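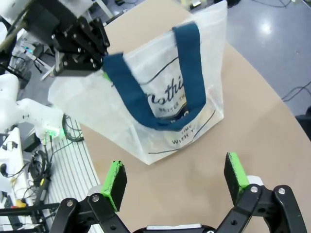 Die Tasche, die mir die Welt erklären will

Seit April steht bei Punby an der Kasse ein Schild: »Deine Tasche fürs Leben«. Für wessen Leben, steht nicht dabei. Ich habe trotzdem eine gekauft, weil es regnete und ich drei Bücher unter dem Arm hatte. Sie hängt jetzt im Flur neben den anderen fürs Leben gekauften Taschen, es sind sechs, und eine davon hat noch das Etikett am Henkel.

Mich stört weniger die Tasche als der Tonfall. Früher stand auf einer Tüte der Name des Ladens, fertig. Heute bekomme ich beim Einkauf von Zwiebeln einen Sinnspruch mit, meistens auf Englisch, meistens in Schreibschrift. Ich soll atmen. Ich soll meine Zeit genießen. Ich soll in der Schlange vor der Pfandrückgabe bitte auch noch ich selbst sein. Wer schreibt so etwas, und wird die Person danach gefragt, ob sie es glaubt? 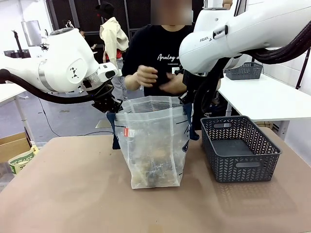 Dazu kommt die Rechnung mit der Umwelt, der ich auch nicht so recht traue. Eine Mehrwegtasche lohnt sich, wenn man sie oft benutzt, so weit leuchtet mir das ein. Nur wie oft ist oft? Bei Esteo wollte ich es wissen und bekam einen Faltzettel in die Hand gedrückt, auf dem ein Blatt abgebildet war. Eine Zahl stand nicht darauf. Auf meine Mail kam nach neun Tagen die Antwort, man nehme das Thema sehr ernst. Das glaube ich gern, ernst nehmen kostet ja nichts.

Meine Nachbarin Müzeyyen Şimşekoğlu hält meine Aufregung für übertrieben. Sie trägt ihre Einkäufe seit Jahren in demselben Netz nach Hause, das ihre Mutter gehäkelt hat, und wenn etwas durch die Maschen fällt, hebt sie es auf. »Lies halt nicht, was draufsteht«, meinte sie neulich im Treppenhaus. Leicht gesagt. Ich lese auch Shampooflaschen.

Beim Gemüsehändler Coşkun gibt es übrigens weiterhin braune Papiertüten ohne ein einziges Wort. Die reißen, wenn man nasse Radieschen hineintut, und ich würde sie niemandem als Lösung verkaufen. Aber sie lassen mich in Ruhe.

Ich habe mir jetzt vorgenommen, bis zum Herbst keine neue Tasche anzunehmen, auch keine geschenkte. Ob ich das durchhalte, bezweifle ich. Letzte Woche lag schon wieder eine zusammengefaltet im Paket von Trorkow, als »kleines Dankeschön« für eine Bestellung Druckerpapier. Zurückschicken hätte Porto gekostet. Also hängt auch sie im Flur. 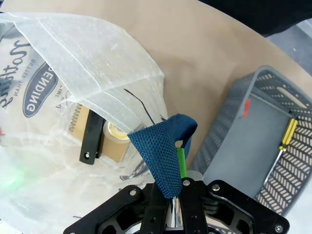
Nachtrag zu den Kommentaren

Ja, man kann die Sprüche nach innen drehen. Das habe ich bei einer probiert, und nun klappert der Schlüsselbund an der Naht, die vorher außen war und kratzt. Und nein, ich möchte keine selbst bedruckte Tasche mit dem Spruch »Kein Spruch«. Davon haben mir gleich drei Leute geschrieben.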